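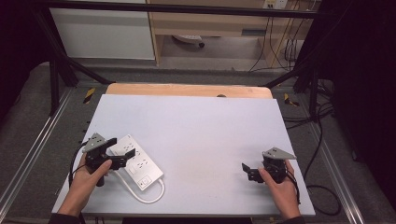
3.2 Building and using the hand-held grippers

We put the pair together in the Foldale shared workshop, mostly on Saturday mornings, and I'll admit the first version was a pain to hold. The Linano fingers kept twisting on their screws, so we printed stiffer ones and ran the cable out of the back – much kinder on the wrist. Figure 4 shows both grippers at the board, the left one at a white power strip and the right one open.

Power strips turned out to be my favorite thing to practice on, cord and all. We recorded 2400 tries over the spring and kept 1629 of them. Most of the rest we threw out for tracking dropouts, which we get to in Section 3.3.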